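Setting up the vegetable sorting task in the simulator
Povbridge Robotics Club, student notes. Last revised 2021-09-04 by Mathis Roussel

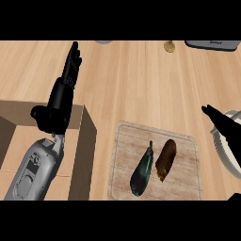

How many demonstrations does a group need before it can start training?

Three hundred accepted demonstrations is the minimum for a first training run. Rejected ones do not count towards the total, and neither do demonstrations recorded before the scene was frozen (step 3). A group that stops short can still train for practice, but the result will not be entered on the club score sheet.

These notes cover the two-arm kitchen task from a blank project to the first training run. They assume you have finished the single-arm exercises from May and can log in to Millet, the club's simulation machine. The simulator itself is Avia, and the recorder is Bruvis.

The task

The robot stands at a wooden table. An aubergine and a second, brown vegetable start on the cutting board between the two hands. The cardboard box on the left is the target for the aubergine, and the white plate on the right is the target for the other one. Each arm handles its own side. Everything along the far edge of the table is clutter and must be left where it is.

A demonstration is accepted when both vegetables are on target, both hands are open, and nothing has moved for 12 simulation steps. The checker does this test by itself at the end of each recording.

Step 1. Create the project

Log in to Millet and copy the folder kitchen_base into your group folder. Rename it with your group number. Do not edit kitchen_base directly. Two groups did this last year and everyone else inherited their changes.

Open the copy in Avia and press Play once with the controllers switched off. The arms should hold their start pose. If they sag, the joint gains have not loaded. Close the project, delete the cache folder and open it again.

Step 2. Check the contact settings

Open the physics panel and confirm that the solver is set to 420 updates per second. The default is lower, and at the default setting the fingers pass into the vegetables during a firm grasp. Friction on the fingertips should be left as supplied.

Check the board as well. It has a slightly raised border, and the collision shape has to include it. Turn on the collision view and look for the border as a separate outline. With a flat collision shape, a vegetable dragged sideways slides off cleanly in simulation, and your group will learn a motion that fails the club test.

Step 3. Freeze the scene

Decide on the start ranges before recording. The board may be rotated by a small angle either way, and the vegetables may be shifted on it, provided both stay fully on the board. The box and plate are fixed.

Enter the ranges in scene_ranges.txt and press Freeze. Bruvis writes a scene number into every recording from then on. If you unfreeze, the number changes and earlier recordings cannot be mixed with later ones.

Step 4. Record

Start Bruvis and calibrate both gloves with the fingers straight and together. Hold still until the tone. Then for each demonstration:

Reset the scene and wait for the start pose.
Grasp the aubergine at its wide end. A grasp near the stalk tends to roll.
Lift it clear of the box wall before moving across.
Release it inside the box and withdraw the left hand upwards.
Grasp the second vegetable with the right hand and place it on the plate.
Open both hands and hold.

Either arm may go first, but keep to one order for the whole set. Mixed orders need far more data than you will have time to record.

Change operator at every 50 recordings or sooner. Tired operators drift closer to the box wall, and the rejection rate climbs.

Step 5. Review and train

Run the checker over the full folder. It lists rejected files with a code. Code B is a collision with the box, code P is a vegetable overhanging the plate rim, and code T is a timeout. Last year's best group had 167 rejections before reaching its target, most of them code B, so plan your machine time with that in mind.

Play back a sample of accepted files too. The checker does not detect clutter that has been nudged, and those files should be removed by hand.

When the folder is clean, submit it with the train_first script. Jobs run overnight in the order received. The log appears in your group folder under runs.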